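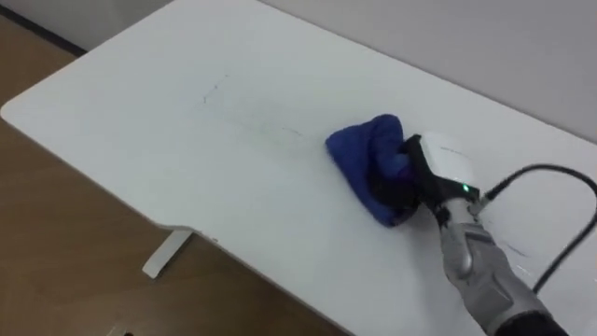 2 min read

From: Yung-ching Cheng
To: Tindemcombe automation list
Subject: Re: open day, what did the table demo cover?

Hi all,

I was at the Tindemcombe open day in May and stayed for both afternoon runs of the Nemuline table demo, so I can answer most of this.

On May's open day, Leung wrote:
> I had to leave before the wiping station started. Can anyone who stayed
> tell me what the task was? The handout only says "surface cleaning",
> and I'd like to know if they used marker or just crumbs. Also, did they
> say how many training runs went into it? We are thinking of
> asking for a visit in our own building and I need something to put in
> the request.

It was marker. The task is a white table with a few scribbles on it, and the arm wipes them with a folded blue cloth held in the gripper. The picture at the top is from the head camera, partway through a wipe. There is a gray streak between the marks where the ink looks smeared, and some bluish ink nearer the forearm. The white unit on the wrist has a green light on it, and its cable loops over the table and back along the arm. I asked if the cable ever gets in the way. The presenter said it had caught on the cloth in early tests and they now leave more slack.

The number they gave for training was 1000 recorded wipes, all done by people driving the arm by hand. They held back 73 of those for checking. I did not get a breakdown by type of mark.

Each run was set to stop at 21 strokes whether the table was clean or not. In the first run I watched it stopped with a small mark left near one corner. The second finished early. Between runs someone drew new scribbles, and visitors could ask for a mark in a certain spot. I asked for one close to the edge and it got most of it.

Things I would ask if they come to you:

What happens if the cloth slips. I didn't see it happen, and the answer I got was short.
Whether they can use your table or have to bring theirs. The height matters to them.
How long setup takes. They told me 2 hours, with the room to themselves.

For the request itself, write to the Avari office and not to the open day address, which is only read when an event is coming up. Say how big the room is and whether there is a power outlet near the table.

I have four pages of notes, mostly about the gripper. I can scan them if you want them.

Yung-ching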